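Matheson Paint to Close Color-Matching Counter in Flasstead, Open Larger Store in Pudport

New location will carry the full Skirar line and take over all custom tinting orders starting in April

PUDPORT — Matheson Paint and Supply will move its retail counter and custom tinting service from Flasstead to a new building in Pudport in April. The Flasstead counter will stay open through the end of March. Orders placed there before it closes will be filled at the price quoted on the ticket.

The Pudport store is more than twice the size of the Flasstead location. It has a drive-up door for contractors, a separate room for looking at samples under daylight and evening bulbs, and parking on two sides of the building. The tinting area has 3 machines, up from one in Flasstead, and customers picking up five gallons or less can usually expect to wait no longer than it takes to shake the can.

All employees who work at the Flasstead counter have been offered jobs in Pudport at the same pay. The company is also hiring for 7 new positions, including two delivery drivers and a weekend shift lead. Applications are being taken at the Flasstead counter now and at Pudport once the doors open.

Full Skirar line in stock

Matheson has sold Skirar interior paint for many years but has only had room to keep the whites and the most requested neutrals on the shelf. Everything else was a special order. The Pudport store will stock all of the Skirar bases and will mix any of the 896 colors in the current fan deck on the day of purchase.

The deck was revised over the winter. The biggest change is in the purples and violets, which went from a short run of strong colors to a group of 89 that includes many soft and grayed shades. Customers had been asking for these for bedrooms and hallways, where a full-strength purple can be hard to live with. The pale end of the group sits close to gray and goes well with white trim. The deeper end leans toward slate and is meant for a single wall or a piece of furniture.

Sample jars will be sold in every color in the deck. Matheson recommends painting two coats on a piece of poster board and moving it around the room over a full day before buying. Light purples in particular can look gray in the morning and much pinker under a warm bulb at night.
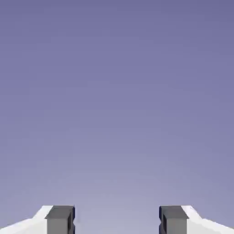 Changes for contractor accounts

Contractor accounts will move to Pudport automatically. Account numbers, credit terms and discount levels stay the same, and there is no form to fill out. Color records kept on cards in Flasstead are being entered into the new system, going back to the oldest card in the drawer. Contractors who want a copy of their color history can ask for one at either counter.

The contractor door in Pudport will open at 6 a.m. The front door will open at 8 a.m. Both will close at 5:30 p.m. Orders phoned in before 3 p.m. will be ready when the contractor door opens the next working day.

Deliveries to job sites in Flasstead will continue, with no added fee for orders of ten gallons or more. Smaller orders can be delivered for a flat charge, or held at the store at no cost for up to two weeks.

Returns and leftover paint

Unopened cans of untinted paint bought in Flasstead may be returned in Pudport with a receipt. Tinted paint cannot be returned, but the store will adjust a color at no charge if the mix does not match the chip. Bring the can and the chip to the counter.

The leftover paint drop-off behind the Flasstead building will close at the end of March and will not be moved. Residents should check with their town on where to take old paint after that.

Store opening

Sample jars will be half price during the first week in Pudport, limit six per household. Brushes and roller covers will be marked down for the same week. A beginner class on cutting in and rolling a wall will be held at 10 a.m. on the first weekend. The class is free, but space is limited and sign-up is required at the counter.

About Matheson Paint and Supply

Matheson Paint and Supply sells interior and exterior paint, stain, wallcovering and painting tools to homeowners and contractors in the Pudport and Flasstead area. The company is locally owned.

Media contact: Matheson Paint and Supply, Pudport office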